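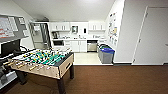 4. Setting up in a shared kitchen

I've set the Hosness up in labs, a warehouse and one very cramped mailroom, and I still reckon the office kitchen needs the most homework. People wander in half asleep and they want their coffee! So do this section before you switch the drives on, even if you've read the rest of the guide over lunch.

Before you start

1. Walk the route yourself. Look for any spot where the flooring changes, say from carpet to tile, and mark it on the Ivent map as a slow zone. I set mine to walking pace or under.

2. Keep 1,000 mm clear on the side people walk past. If there's a games table nearby, measure from the ends of the rods with them pulled right out, because the cabinet edge will fool you.

3. Add the bins to the map as movable objects. They get shuffled about on collection day, and a colour-coded lid is no help to the planner if the bin has gone walkabout.

4. Check that every appliance door and drawer along the counter can open fully with the robot parked. Dishwasher, fridge, the lot.
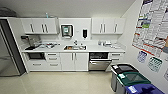 Magdolna Balogh wrote in to ask whether the kitchen has to be shut to staff for the mapping run, seeing as hers is the only way through to the stairs. Good question, and no, it doesn't have to be. At Hivuldale we left it open with one person on the stop button and a second at the doorway having a quiet word to anyone coming in. If you can't spare two people, shut it.

CAUTION: The person holding the stop button does nothing else. No laptop, no phone, no making a cuppa.

First run

5. Stand where you can see the whole floor, with the stop button in your hand – not on the counter, not in a pocket.

6. Drive the route by hand once, arms stowed, from the carpet side to the counter and back. 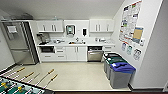
Do it a second time with the speed limit still on, and watch the corners more than the straights. If the base cuts inside your marked line, stop and redo the map before you go any further. I've tried nudging the line across instead and it cost me an afternoon.

7. Sign the run sheet and put the date on it (our current one says 29th May, so it's due for review in January).

Working under tables and benches

8. Switch to the wrist camera before the fingers go anywhere near a bracket or hinge. Find any loose wire first and plan the approach so the gripper can't hook it.

NOTE: Grip force stays on the lowest Fernandes preset for this. If that won't hold the part, back out and ask.
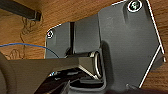
9. Back the gripper out along the same line it went in on. Don't rotate the wrist until you can see clear space all round it.

10. Stow the arms, park on your marked spot and press stop before you let go of the controls. Charging is in the next section.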